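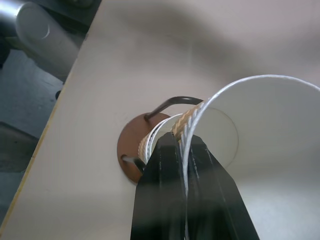 White cable with a twisted, rope-like texture.

Pusix Opens Lamp Repair Counter at Its Mwakyusa Street Store and Brings Back the Evari Table Lamp

30 January 2020

Pusix, the family-owned lighting store that has been selling, fixing and fussing over household lamps for longer than most of its staff have been alive, is very happy to announce that its new repair counter is now open to the public at the Mwakyusa Street store. Customers can bring in almost any plug-in table lamp or floor lamp, whether they bought it from Pusix or found it in a grandparent's attic, and have it looked over, cleaned up and rewired while they browse, or while they go next door for a coffee and a slice of something.

The counter grew out of a trial run last November, when the store set aside a corner of the stockroom and put a small sign in the window asking people to bring in lamps that had stopped working. The team expected a handful. By the end of the month, 242 lamps had come through the door, a good many of them wrapped in bath towels, and 69 of those needed nothing more than a new plug or a new socket to be ready for use again. (One arrived in a baby stroller, buckled in, and we have to say it looked quite comfortable.)

"We have always done a bit of repair work for our regulars, but it was the kind of thing you had to know to ask about," said a spokesperson for Pusix. "After November we felt a little silly for having kept it so quiet. People love their lamps! They read their kids to sleep by them, they leave them on in the window when somebody is coming home late, and when one stops working it often sits in a closet for years while they wonder whether it can be saved. We wanted a proper counter, with good light and a couple of stools, where folks could sit down and talk it through with us."

Every visit starts with a free look at the lamp, after which the customer gets a written price before any work begins. A basic rewire costs $14 in labor, plus the price of the cord and parts chosen. Most basic jobs can be finished the same day, although lamps with more than one socket, or with a dimmer built into the base, may need to stay overnight. Chandeliers, ceiling fixtures and anything wired directly into a wall are outside what the counter can take on, and for those the staff will gladly suggest that customers talk to a licensed electrician.

Along with the counter comes a much bigger choice of cord. Pusix has worked with its longtime parts supplier, Zerkton, to offer lamp cord by the foot in both flat and twisted styles, in white, cream, brown, black, dark green and a rather cheerful mustard yellow that the staff argued over for weeks before giving in. Plugs, in-line switches, harps and finials are kept in open drawers behind the counter, and customers are welcome to hold them up against their own lamp before making up their minds.

The opening also marks the return of a lamp that many neighbors have been asking after. The Evari, a small, round-bellied ceramic table lamp with a linen shade, was a steady favorite at the store until the original pottery closed and the last few were sold off the display shelf. After a long search for someone who could match the old shape, Pusix has had a first run of 887 made, in oatmeal, slate blue and a soft brick red. The new Evari has been planned with later repairs in mind: the felt on the bottom peels back, the socket lifts out with an ordinary screwdriver, and a folded sheet of wiring instructions is tucked inside the box.

"The first Evari was the lamp people bought for a first apartment and then couldn't bring themselves to leave behind," the spokesperson added. "We still see the old ones come in for a new cord, sometimes with a chip or two, and it makes our day every time. We would like the new ones to have just as long a life, so anybody who buys an Evari can bring it back to the counter and have its first rewire done with no labor charge, however many years from now that turns out to be."

Lamps that their owners no longer want can be dropped off at the counter too. Those in decent shape will be rewired by the store and passed along, free of charge, to households setting up a new home. Shades are welcome if they are clean and not torn, and odd finials are always welcome, as the drawer of single finials is something of a point of pride.

The repair counter keeps the same hours as the rest of the store, and no appointment is needed for one or two lamps. Customers bringing three or more are kindly asked to call ahead so that the staff can clear some space. Please take out the bulb before traveling and carry the shade separately.

About Pusix
Pusix sells table lamps, floor lamps, shades, bulbs and lamp parts from its store on Mwakyusa Street. Press questions and requests to visit the repair counter can be left at the front desk during store hours.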